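Tirari 54 Submersible Sump Pump

The Tirari 54 is a pedestal-free sump pump for basements and crawl spaces. It moves 54 gallons a minute at a 10-foot lift and fits pits 14 inches across or wider. The cord is 25 feet long. Shipping weight is nearly 37 pounds.

The housing is cast iron with a stainless screen. The float switch is tethered and can be replaced without pulling the motor. A check valve is sold separately (Semasen 3-inch adapter kit, part 68).

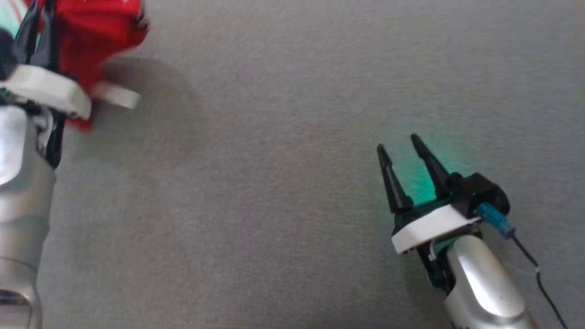

Can I run it on the same circuit as my freezer?
Use a separate grounded circuit. The motor draws extra current when it starts and may trip a shared breaker.

Warranty is 3 years on the motor and one year on the switch. Keep your receipt. Pumps used in septic tanks or with salt water are not covered.

In stock at the Camevthorpe counter. For trade pricing or installation dates, ask for Birthe Dalsgaard. Prices last updated August 2020.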